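Nasex two-hand gripper kit for cloth work

Supplier: Sisteck Handling Equipment
Sold as: pair, left and right
Availability: in stock, leaves our warehouse in 5 working days
Page last revised: 11/09/2021

The Nasex kit is a pair of hand-held grippers for people who must plan an automated handling task and wish to try it by hand before they order the arms. The operator holds one tool in each hand and does the work with the same kind of jaw which the robot will have later. We sell it mostly to laundries, to small garment workshops and to training centres, and this page is written for the person who has to make the budget.

What you receive

2 grippers, black, with blue ribbed grip pads
2 cables
1 set of spare pads
1 carry case
Printed manual in English and French

The wall power supply is not in the case. Please tell us your country when you order, so that we can add the correct plug.

Before you buy

Many customers ask first for the price of the complete cell. We recommend to go one step back and to write down which pieces you want to handle, in which condition they arrive and on what surface they lie. A thin cloth on a hard table is a different job from the same cloth on a soft bed, where the fingers can take the sheet below together with it. If your real work is on bedding, then please make your trials on bedding. A trial on a clean bench will give you a nicer result and a wrong budget.

Reserve two full days for the first trial. On the first day the operators only get used to the handles - it is normal that they are slow, and these hours should not go in the calculation. Choose the people who do the job now, not the engineers.

Planning the cost

The kit is the smaller part of the expense. In your plan please keep separate lines for:

Operator hours during the trial
Replacement pads (they are a wearing part and not under warranty)
Cables of the right length for your room
Transport and insurance, if the kit goes between sites
Training, one session included, further sessions on quotation

The kit can also be rented for 14 days, with the rent deducted if you purchase afterwards. For rental we ask for a deposit, which is returned when the case comes back complete.

Pads

The standard pad is the blue ribbed one. For very fine fabric we offer the softer Zadari pad, in grey, which fits the same fingers and is changed with a small hex key. The softer pad has less life, so please order more than one set. Colour of the pad has no influence on the function, but it helps to see where the fingers are when the cloth is dark.
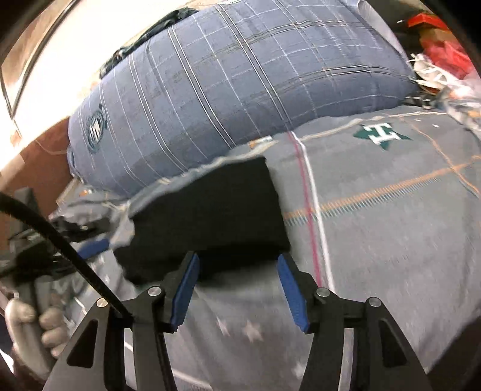
Iveta Dvořáček wrote to us that she would put the pads higher on the list than we did, as her workshop had budgeted one spare set for the whole season and it was finished by October. She would also buy the longer cables from the beginning, for any job where the operator must reach over a mattress. Her other remark was on the rental: the time is enough if the fabrics are already chosen on the day of delivery, otherwise half of it goes on discussion.

We have since added the longer cable to the order form as item 77. It can be combined with rental.

Orders and questions

Please write to the sales desk with your fabric list and the number of operators. Customers in the western region are served by our partner Agarwal, with the same prices and the same warranty. Quotations are valid until the end of the following month.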